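Skulby Repair Night Is Back, and It's Bigger Than Ever

Great news for anyone with a dead toaster in the closet: Skulby Repair Night returns in January, and this time it has the whole ground floor of the old Cuypers building! Doors open at 7 in the evening, and entry is free as always.

Last season, neighbors brought in 465 broken items and went home with 409 of them working again. Lamps, radios, hair dryers, a couple of very old sewing machines, you name it. "I still get a kick out of it every single time something lights up," said organizer Araba Quansah, who started the event with her friend Ekow Frimpong at a single folding table.

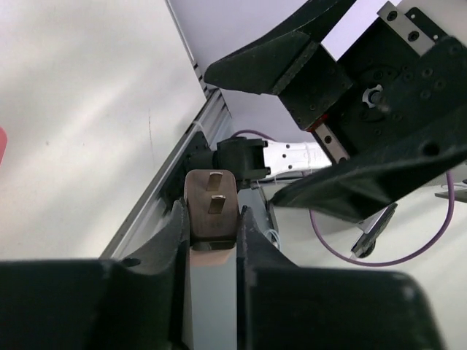 The bigger space means nine repair tables, up from four, plus a new corner for clothes and bags run by Weronika Borkowska. She'll be showing people how to replace a zipper, and she says beginners are more than welcome (bring your own thread if you want a color match). Korkor Kyei is back on clocks and watches, which had the longest line last year, so come early if you've got one.

There's also a swap shelf for spare parts. Knobs, cords, battery covers, odd screws – if it's clean and still good, drop it off. The Tuvgate bus stops right outside, and Kollell bakery next door is staying open late with soup and rolls.

Please bring just one item per person to start with. Microwaves and anything that runs on gas can't be accepted. Kids can come along too, and there will be a take-apart table where they can pull old keyboards to bits, screwdrivers included.

Want to help out at a table? Abena Dogbe is putting together the January schedule now and would love to hear from you.

Contact us | © Skulby Repair Night | Back to top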